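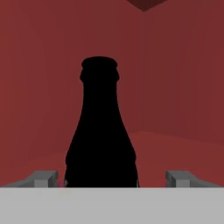
Bottle outline in black against a dark red ground.

Glass color and the September intake change
Zawadi Khaemba, September
Filed under: Recycling & Waste

The Closthorpe transfer station will change how it grades container glass this month. Households will see little difference at the curb. Bars, restaurants and small bottlers that haul their own loads to Gesside Road will need to sort before arrival.

Until now, mixed loads have been accepted at a single rate and sorted at the Gradham plant. The plant's optical line separates clear, green and amber glass by measuring how much light passes through each fragment. Pieces that pass too little light cannot be assigned a color and are rejected along with ceramics and stones. Very dark glass and glass with a full opaque coating fall into this group.

Rejected material is not remelted. It is crushed and sold as aggregate at a lower price, and the difference is charged back to the station. In the last billing period the plant returned 27 loads with more reject material than the contract allows.

Under the new schedule, commercial loads will be taken in three streams: clear, colored, and opaque. The opaque stream has its own bay, number 8, on the north side of the yard. Loads under 100 pounds may still be tipped mixed. Larger mixed loads will be weighed and charged at the reject rate.

Caps, corks and wire should be removed. Paper labels can stay on, as they burn off in the furnace. Shrink sleeves should be cut away, since the sorter reads the sleeve and not the glass under it. Window glass, drinking glasses and oven dishes melt at different temperatures from container glass and are not accepted in any stream.

Kwok Haulage will continue to run the commercial route and has been sent the new bay plan. All 297 account holders will receive a rate sheet with their next invoice. Accounts with a standing mixed-load order must choose a stream in writing before the first pickup under the new schedule. Orders left unchanged will be moved to the reject rate.

Contact the station office | Copyright Closthorpe Waste Services | Back to top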